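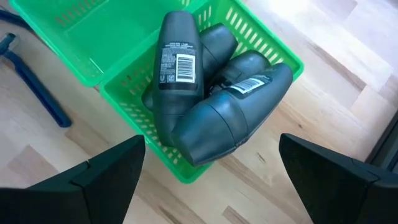

Loan Doãn wants to know how often we redo the fingertips on the two-arm cell, and whether we do both arms at once or just the one that's complaining. Good question, Loan, and I'm going to take far too many posts to answer it, so get comfortable!

Short version: every 2000 picks, both arms together. We used to do only the bad side, and then the two grippers would close a little differently and we'd spend the afternoon chasing a problem we had made ourselves.

Long version. Before anything comes off I park both arms high, cut power at the bench, and wipe the fingers down with a barely damp cloth. Smooth rounded things like deodorant bottles are where you notice tired fingers first (a bottle starts to turn as it lifts, and the cap end swings around and knocks its neighbors).

Then the screws. Three to a finger on ours, and please put them in a dish. I have been on my knees under the Londthorpe bench with a flashlight more times than I care to tell you.

Snug them all by hand, close the gripper gently so the fingers find each other, and only then tighten. Obed Nartey taught me that order and I've never had a crooked pair since.
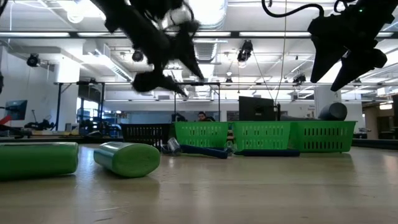

Next I go over the cables. Run each arm slowly out to the far corners of its reach and watch the slack the whole way, with a hand near the stop button. You want a nice lazy loop that never goes tight and never drags over the table. If it tugs at all, move the clamp and do the whole run again, tedious as that is.

After that it's the wrist camera. I wipe the lens, check the mount for wiggle, and compare a fresh picture with the one saved after the last change. If the fingertips don't land in the same spot, I recalibrate before lunch and not after, having learned that one the hard way back in May.

Last comes a slow round of 9 test picks, basket to basket, with a mix of shapes. Izzati Harahap likes to do hers at full speed, and we've agreed to disagree, very fondly.

Loan, if yours are wearing out much sooner than that, send me your grip force setting and I'll compare it with ours tonight.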